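Sorting bins for the break room, two streams or three?
Forum: Waste and Recycling > Small Facilities
August 2023

m_najafi
We are replacing the single recycling bin on our floor. The hauler takes glass separately and will accept plastic and aluminum mixed. Question is whether to run two containers to match the hauler or three to match what people are holding. Headcount is 158, pickup every 14 days.

okafor_d
Two. Every extra container is another liner, another footprint and another thing to empty. Match the downstream process.

jadebisi
Disagree. People sort by object, and "PLASTIC + CAN" on one label gets read as "anything." We ran two for six months at the Tirnlow building and the mixed one filled up with coffee cups. You can combine the plastic and cans at pickup.

okafor_d
Coffee cups are a signage problem. Put a restrictive opening on the lid.

hdurrani
Restrictive openings do fine on cans. Large plastic bottles won't go through a can-sized hole, so you end up with a wide slot and the cups come back. I'd go three.

m_najafi
What wording did you use on the labels, jadebisi? Our draft from the Osagie office has a full sentence on each.

jadebisi
One word each, uppercase, on the front face. Full sentences don't get read by someone with a drink in the other hand.

e_espinoza
Same layout as ours, three fabric baskets side by side with paper signs:
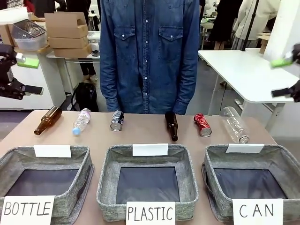
Filed under: Sorting stations / Labels and signage

Left to right it goes BOTTLE, PLASTIC, CAN, handwritten in black. My one complaint is the first label. The brown bottles are glass, but a clear plastic bottle is also a bottle, so the word covers two of the three streams. I would change it to GLASS and leave the other two.

okafor_d
Agree on GLASS. Fabric is a poor choice for this, though. Residual liquid gets into the weave and you can't hose it down. Use rigid bins.

e_espinoza
Liners. We've had no trouble at our volume.

hdurrani
At 158 people I would still go rigid, at least for the glass.

m_najafi
Going with three, rigid for glass, labels GLASS / PLASTIC / CAN. Will post fill levels in November.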